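3.2 Room fittings and wall coverings

The second group of sites consisted of small shared workrooms, most of them between a storeroom and a break room in size. We visited 33 such rooms in the Kiltville and Ehlers buildings during February and recorded how each one had been divided, covered and labeled by the people who worked there. The rooms had been handed over bare, with white walls, a ceiling light and one power outlet per wall. Everything else was added later, and the lease terms did not allow screws or adhesive above table height.

Fabric was the most common way around that rule. In most of the rooms at least one wall had been covered with cloth, and in several the cloth went around three sides of a table. Users gave different reasons for covering the walls. Some wanted to cut down glare from the ceiling light on white paint. Others wanted to hide shelving or a doorway, and a few said only that the room looked unfinished without it. Black was chosen more often than any other color. It was sold in wide rolls by the supplier nearest to both buildings, and users said it did not show marks.

We sorted the methods of hanging into three types. In the first, the cloth was folded over a rail and clipped along its upper edge. In the second, it was threaded onto the rail through a sewn channel. In the third, it was draped over the top of a freestanding board. Clipping was preferred where the cloth had to come down for cleaning or be shared with another room. Its drawback was sagging. A sheet held by too few clips drops between them, and the person who hung it usually responds by adding clips at the low points, so the spacing along a rail is often uneven. Folds and creases from storage were left in place in nearly every room. Only two users told us that they had ironed or steamed a sheet before hanging it.

3.3 Tables and what was kept on them

Tables came from the building stock (the Plevwood model, a light wooden top on a fixed frame) or were brought in by users. The Plevwood tables were usually pushed up against the covered wall, which left the far edge hard to reach. Objects that were used less often tended to collect there. Kitchen items were common even in rooms that were not meant for food, and we logged them in the same way as tools and stationery. Across all rooms the log holds 1078 entries.

Two patterns stood out in the log. Large appliances were placed in corners and stayed there for the whole period of the study. Small dishes and containers moved often and were found near the middle of the table, within reach of a seated person. Bottles did not follow either pattern closely. They turned up at corners, on appliances and on the floor, and we left them out of the placement counts for this reason.

3.4 Lettering and display

We recorded any lettering that users had put up themselves, leaving out safety notices and room numbers. Printed sheets made up the largest share. Cut or molded letters appeared in 7 rooms, and in each case they spelled a short name or word instead of an instruction. Foam letters (Figure 4) work well on hung cloth, being light enough not to drag the fabric down, and they can be moved without leaving a mark on the wall behind.
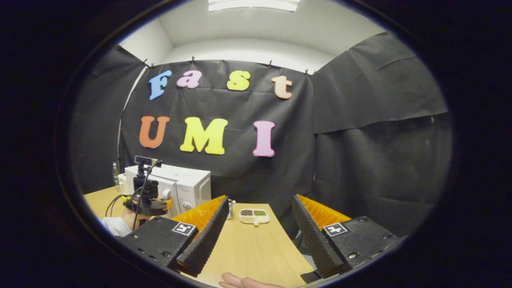 Figure 4. Foam letters on a black cloth backdrop, spelling "Fast" and "UMI" on two rows. The cloth is clipped to a rail, with further black panels on the walls to the left and right.

Users who chose cut or molded letters described the choice as a quick one. None of them had drawn up a layout first, and the final arrangement depended on which letters came in the pack. Mixed colors were accepted for the same reason. When asked whether they would prefer a single color, most said that it would be easier to read from the doorway but that they would not buy a second pack to get it. Capital and lowercase letters were mixed in four of the rooms.

Lettering lasted longer than we had expected. At the second visit, 30 days after the first, the words in every one of these rooms were unchanged, although two letters had been put back at a slight angle. Printed sheets fared worse. Corners curled where tape had been used on cloth, and several sheets had been moved to the door.

3.5 Limits of the room survey

Both buildings are managed by Ekero under one set of lease terms, and the ban on screws clearly shaped what we found.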